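Moving the allotment society newsletter off paper

August 2020
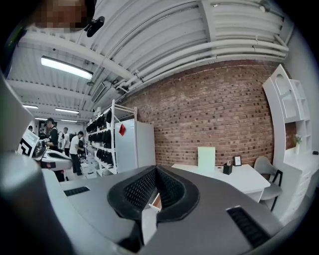 The room, with a bit of the wooden floor showing.

I have been putting the newsletter together for our allotment society since January of last year. It goes out four times a year and until this summer it went out on paper, folded once, through people's letterboxes or into the box by the gate for those who live too far out. We have 163 plot holders. With spares and the copies for the library and the garden centre, I was printing 200 each time.

In spring the copy shop on Hiebert Road shut for three months and the summer issue had nowhere to be printed. I sent it by email to everyone whose address I had and said the paper one would follow. It never followed, and I got two complaints. One of those was about the picture of the leeks being last year's.

So I have spent part of July working out whether we should stop printing altogether. These are my notes, mostly so that I can find them again, but a few people from other sites have asked how we went about it.

Cost first. A quarter's printing came to £191 with the colour cover. Without the cover it was a good deal less, but the cover is the part people like. Email costs us nothing at the size we are. I tried one of the paid mailing services and gave up on it after an evening. It wanted a postal address at the bottom of every message and kept offering me templates for shoe sales.

Addresses were the real work. The membership list was kept in a spreadsheet that had been through several hands, and the email column had been used for all sorts. Some cells had a phone number. One said "ask her son". I went through it row by row over four evenings, rang the people with nothing listed, and left a note on the sheds of the people who did not answer. Most of those came back to me within the week. A few said they would sooner have paper and I have put them on a separate list.

That separate list is the part I would plan better if I did it again. I had assumed I could run off a handful at home, and I can, but my printer is slow and it does not like printing on both sides. Florence Poirier on the top row has a better one and has offered to do them if I drop the paper round. She asked for the file a day early so she can read it first, and I think that is fair.

Layout took some changing. On paper we had two columns, and on a telephone two columns are a nuisance because you read down one, scroll back up, and then lose your place. I went to one column with bigger type and took out the boxes with grey backgrounds. The calendar of jobs used to be a table across the middle pages. I have made it a plain list by week. It is longer and not as nice to look at but nobody has to turn their phone sideways.

I also cut the length. The paper issue had to fill eight sides whether or not we had eight sides of news, and the back page was often a wordsearch. Without that I can stop when I have run out. I ask for pieces of up to 600 words now. Before, I had no limit, and one winter I received a history of the water supply on the Fikis Lane plots that ran over two issues. It was a good piece, for what it's worth, and I still get asked for copies of it.

Pictures are easier by email in one way and harder in another. There is no extra charge for colour. But people send them straight from their phones at full size, and the first test message I sent was so large that it bounced back from half a dozen accounts. I now shrink everything before it goes in. I use the free program that came with the computer and set the longest side the same each time. I also ask for the name of the person and the plot number in the message, or I end up with a folder of marrows and no idea who grew them.

On the sending itself, put everyone in the blind copy line. I did not do this on the first go and forty people spent an afternoon replying to all about the hosepipe rota. I have since split the list into three groups and send them ten minutes apart, which seems to stop the messages landing in the junk folder. The Dretomer accounts are still a problem and I have asked those members to add the society's address to their contacts.

The autumn issue closes at the end of this month. In it so far:

The seed order form, and the new collection day
A piece on storing onions, from the plot next to the tap
Results of the Vustoneck potato trial, which did poorly in our soil
A reminder about bonfires
The waiting list, which is longer than I have ever known it

I still need something on green manures and a recipe for courgettes that is not cake. If you have either, send it over. The old paper issues are in a lever arch file in the site hut and can be borrowed, but please sign the sheet inside the front cover.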